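Enseñar a doblar a una máquina, tirón a tirón

Una cama, una sábana verde oliva, una prenda azul. Y dos pinzas negras que tiran de ella, una por cada lado. Así se trabaja buena parte de la jornada en el proyecto Stutel, diciembre de 2025, en una sala que por dentro quiere parecer un dormitorio cualquiera. Nada de teclados. Nada de programar a la antigua. Alguien coge una pinza por el mango, hace la tarea y el sistema guarda el recorrido de la mano.

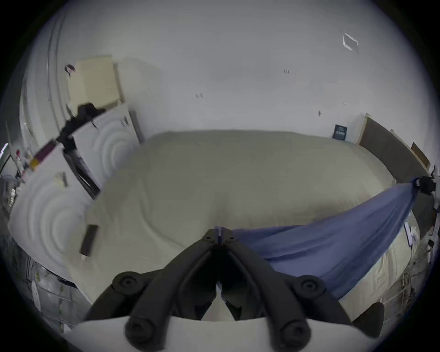 Ramiro Echeverz

La idea se cuenta rápido. El robot no sabe doblar un jersey. Una persona sí, aunque no sabría explicar cómo. Pues que lo haga ella, con una herramienta que agarra igual que agarrará la máquina, y que se repita. Mucho. En Stutel piden 100 demostraciones por prenda antes de entrenar nada, y las que salen torcidas también se guardan, marcadas aparte.

Lo difícil, el tejido. Una taza pesa lo que pesa y tiene la forma que tiene. La tela no. Se pinza una esquina y cuelga el resto, se estira y aparece un pliegue en diagonal que antes no estaba. Dos puntas cerradas sobre el borde, tensión, la tela que hace panza en medio. Si se tira de más, se escapa. Si se tira de menos, se arruga al posarla. Eso la mano lo corrige sola, sin pensar, y justo eso es lo que interesa registrar.

Antes probaron con mando a distancia. Un operador sentado, dos palancas, el brazo a unos metros. Funcionaba, pero lento: 17 demostraciones útiles en una mañana buena, y el operador con los hombros hechos polvo. En junio la gente de Kudov, la empresa que pone el dinero, pidió pasar a pinzas de mano. El ritmo cambió enseguida. El cansancio tambien, ahora se va a la muñeca.
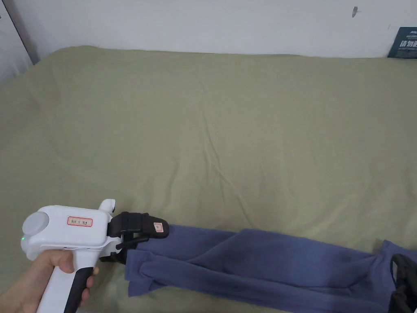 La pinza blanca, sujeta por el mango, cierra sobre el borde de la prenda de punto.

Hay reglas. Turnos cortos, 3 prendas por turno como mucho. Se empieza con la tela tirada de cualquier manera, nunca colocada. Y sin prisas al cerrar: la herramienta mide la apertura de los dedos y un gesto brusco ensucia el dato.

¿Sirve fuera de esta sala? Ahí está la discusión. En Asthorpe, el otro centro que usa el mismo método, trabajan con toallas y dicen que lo aprendido en una cama se traslada mal a una mesa. En Stutel lo ven menos negro. Cambian la sábana, mueven los muebles, repiten. Más de 100 combinaciones previstas para la siguiente fase, que llevará el nombre de Seol y meterá prendas con botones y cremalleras.

De momento, punto y algodón. El modelo entrenado con las primeras tandas ya intenta el estirado inicial - agarrar los dos extremos, separar, bajar - y falla sobre todo al buscar la segunda esquina. Se queda parado encima, dudando, o pinza la sábana en vez de la prenda. Para eso no hay mas truco que seguir grabando, y la siguiente tanda son todo esquinas.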